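Karnari Pouch Set - README

Hi, and thanks for opening this one before the folders. I wrote it in the order things occurred to me, so skip around if you like.

What this is

Karnari is a small set of pictures and notes of soft things sitting on a table: pouches, sleeves, padded cases, plush charms and the cords that tie them to each other. I started it in April, when I was trying to sort out my own bags for the Brorinura swap table and realized I had no good record of what was attached to what. It grew from there (quite a lot!) and now has 1665 pictures, of which 1087 have a written note.

The notes are the part I care about most. Each one says what the main item is, what it's covered in, how it closes, and whether anything hangs off it. I tried to use the words I'd use talking to a friend - fuzzy, lumpy, stiff, shiny - and kept the sewing vocabulary out of it.

The tethered pairs

My favorite group is the folder called pairs. Everything in there is two items joined by a string, a loop or a strap. They're a pain to store and a pain to describe, and I love them. If you pick up the little one, what happens to the big one depends on how much slack there is, so the note has a line for slack with three values: loose, tight, can't tell. I use "can't tell" a lot and I'm fine with that.
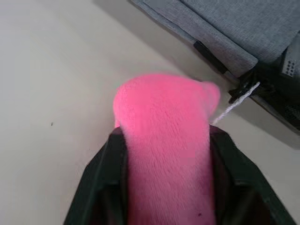
Pink fuzzy item held upright, white string running off toward the gray one. From the pairs folder.

White string gets its own tag, string_white, and I don't split it into yarn, cord and twine. I tried that for a while and kept changing my mind about the same piece, so now it's all string. Black loops on zippers are tagged pull_loop even if they're made of the same kind of cord as something else in the set.

How the folders work

pairs - two items joined together
single - one item, nothing attached
closures - zippers, clips and buckles seen up close
misc - whatever I couldn't place, sorry

File names start with the folder name and then a plain number. The notes are in one CSV called notes_karnari, one row per picture. If a picture has no note, the row is still there with the text column blank. Please don't read a blank as "nothing to see."

Gray is the color that gave me the most trouble. Half of my cases are gray, and felt, heather weave and plain fleece can look very much alike once you're in close. I wrote down what each picture looked like to me, so the same case may be "woven" in one row and "felt" in another. I went back and forth on fixing this and decided to leave it, but there's a column called cover_unsure that you can filter on.
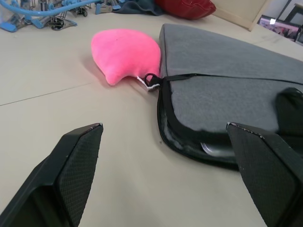
Zippers are easier. I note the color, which end the pull is on, and whether the trim around the case is fabric or something rubbery. Scuffs and stray fibers on the trim count as wear, and wear is just yes or no. I had a scale for it once. It was a bad scale.

Known problems

There are 30 rows where I swapped left and right in the note. They're marked with side_check and I'll get to them. Plush items are called plush even when they might be pouches, mostly when I couldn't see an opening. Also, pink is overrepresented, and so is gray, and that comes down entirely to what I own.

Using it

Use it for whatever you like, just keep this file with the pictures. If you fix notes, send me the rows and I'll merge them. Version 2 went up on 2025-10-07 and replaces the old upload, which had the closures folder in it twice.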